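Speaker notes — Zundeo program review, 2020-03-06
Collecting Demonstrations in Simulation for the Letley Manipulation Model
Presenter: Leanne Whitlock
Allotted time: 12 minutes, questions held to the end

Opening. Thank the reviewers and the Hirvonen group for the use of their servers. State the purpose of the talk: to explain how training examples are gathered, how they are checked, and what the team requests for the next phase. Results on the physical arm are covered by Anitha Panicker in the following session and should be left to her.

Slide 2. Each example is one complete demonstration. An operator guides the simulated arm through the task while the system records joint positions, gripper commands and rendered views at every step. Syafiqah Chong trained the present operators and wrote the instructions they follow. Note that an operator may stop and discard an attempt at any time. Discarded attempts are stored separately and are not used for training.
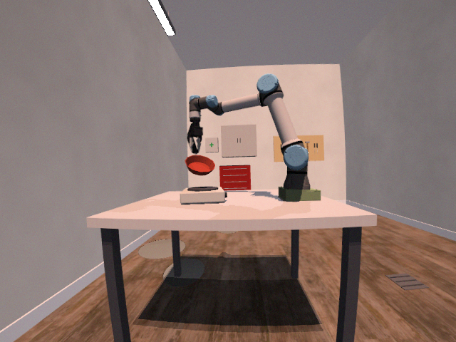

Slide 3. The rules for accepting a demonstration were revised in February. Under the earlier rules, an attempt was judged by its final state alone, and the model learned from a number of careless approaches. Reviewers now examine the full motion. Point to the red pan below the gripper, tilted and clear of the hot plate. Moments of this kind receive the closest attention, as the angle of the pan and the height of the fingers must both be recorded correctly. Pause briefly for the audience to study the slide.

Slide 4. Variation. The team changes starting positions, lighting and surface colors between sessions — the task itself remains fixed. Of the 41 demonstrations in the most recent batch, 38 were accepted. Helmi Nieminen reviewed the remainder and found that in each the recorded gripper command lagged behind the motion. The fault was traced to the Gironer logging module and has been corrected.

Slide 5. Requests. Ask for two further operators and for continued storage of the discarded attempts. If asked about cost, refer the reviewers to Ritva Hämäläinen, who holds the current budget sheet.

Leave slide 5 on screen during questions.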